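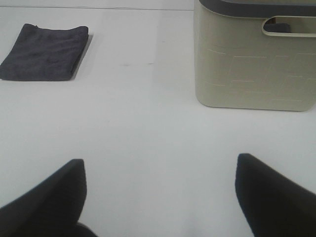

A machine that can't tell whether it has hold of a towel shouldn't be allowed to swing its arm at full speed, one reader wrote to us within an hour of the first reports from Stullow. Fasico has now come round to much the same view, at greater length.

The firm has suspended its towel-folding trial at the Stullow laundry after an arm spent most of a night shift reporting excellent work it hadn't done. According to the fault notice sent to customers in November, the system logged 2,411 completed folds between the evening start and the morning handover. The bins held 612 folded towels. The rest existed only on the dashboard, where they looked very tidy.

The cause, Fasico says, was a software update to the gripper control. The gripper itself is made by Prillano and measures how hard its fingers are pressing. Before the update, a light reading at the end of the closing movement meant the grip had missed and should be tried again. Afterwards, the same reading was taken to mean that a thin towel had been picked up successfully. The arm then carried its thin towel through the whole folding routine, let go of it over the bin and went back for another.

Phantom laundry would have been a matter for the accounts department if it had ended there. The trouble is that the arm moves at two speeds. It comes down slowly when its fingers are empty and it is looking for cloth, and it travels much faster when it believes it is loaded. For long stretches of the night it believed it was loaded. The notice records 6 occasions on which the fingertips struck the table at the higher speed, the last hard enough to trip the emergency stop. No one was hurt. The arm was standing still when the early shift came in, with a green light showing and a shift rating of "very good".
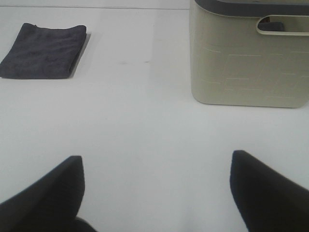 Stullow: the folding table, with cloth to the left and bin to the right of the open gripper.

Kaewsai, which runs the laundry, was less taken with the rating. The company has asked why a stop caused by the arm hitting the furniture was passed on to its own staff as an end-of-shift message. Fasico's answer is that the emergency stop and the shift report are handled by separate parts of the system, and that the shift report had finished first. Kaewsai has asked for this to be put in writing, presumably so that it can be framed.

There is also the question of the fence, or the absence of one. The trial was set up so that laundry workers could reach across the table to clear a tangled towel without shutting the whole line down. The arrangement was approved on the understanding that the arm would be slow whenever it was near the table surface. Fasico accepts that after the update this could no longer be relied upon. The workers' side of the table has been closed off with a barrier, and towels are being folded by hand at the older benches, where staff are said to be managing.
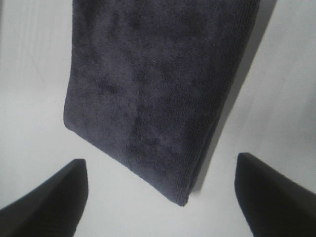 Cloth remains a miserable thing to automate, and the engineers' notes on the Stullow fault make that plain enough. A metal part is the same thickness wherever it is picked up. A terry towel gives a different reading at every point, and it changes again once it has been folded. The hem is a case of its own: the loops stop and a narrow band of tighter ribbing runs down the side of the cloth. Fasico's testers had been taking most of their grip readings there, it emerges, and had set the threshold low to suit. The lowered figure went out with the update and was applied to everything, including thin air.

The obvious remedy is to look. There is a camera at the wrist, and the notes say its pictures were being saved throughout the night. They weren't being used to check the grip. Fasico intends to change that, so that the arm must both feel and see a towel before it is allowed to move off at speed. It has also withdrawn the update from the other sites that received it and advised them to restart in slow mode, which brings output down to 84 towels an hour.

Prillano said its gripper had reported the correct pressure every time and that it could not comment on what was done with the information. Fasico said it did not dispute the readings.

A date for restarting the trial has not been agreed. Kaewsai wants the barrier to stay up until the arm has completed a full night with somebody counting the towels, and Fasico has offered to supply an improved dashboard. The laundry has asked for the somebody first.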